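June 13, 2023

**Plusdale site — progress note for Fleltadness**

Quick one this time, sorry, the full tables follow at the end of the month.

Where we are: both arms in and running on the day shift. Late shift still by hand, apart from two evenings when the team leader asked to carry on with it. Kashindye finished the guarding and the floor marking, signed off, no snags left on our side. Software update from Florkden went in last week. Better at finding the edges of things, slower to start up in the morning. We've asked why.

Output — 248 trays through the cell on the best day so far. Not the average, please don't quote it as the average. The ordinary days are all over the place and depend a lot on who is loading and how early the parts come up from stores.

Staff side. This is what you asked for more on, so:

- 15 people trained to start, stop and clear a fault. Everybody on days, most of lates.
- Nobody has lost hours. Two have moved to inspection, both asked for it.
- Lifting at the end bench has dropped right off. The sore wrist complaints were mostly from there, so we'll watch the numbers but too early to say.
- Breaks are a problem. The cell doesn't stop when people do, and some were cutting theirs short to keep it fed. We've now put in a fixed pause. Should of been there from the start.

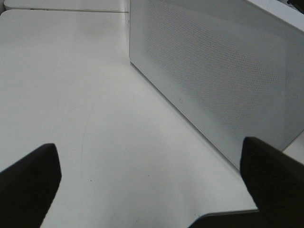 Will the late shift move over to the arms this summer?

Only once the rota is agreed with the staff reps, and that won't be before the end of June. We would sooner run a few more weeks on days and get the fault calls down first.

Fault calls — mostly grip faults, a part held slightly off and the arm stopping to wait for someone. Easy to clear but it pulls a person away from whatever they were doing, and the people on the next bench are fed up with it. A fair complaint. We're trying one named person per half shift instead of whoever is nearest, and they get the time for it on their sheet.

Pay grades still open. The operators say clearing faults and setting up is a different job from packing and should be paid as one. We agree with them in principal, HR haven't costed it yet. Would help to know if the grant can cover any of the gap in the first year.

Spend is on budget except training, which is over. Lates needed a second session, the first was squeezed in at the end of a shift and people were tired. Will show in the tables.

Still need from you: ok to move the unspent travel money into training, and a date for the visit. Mornings best.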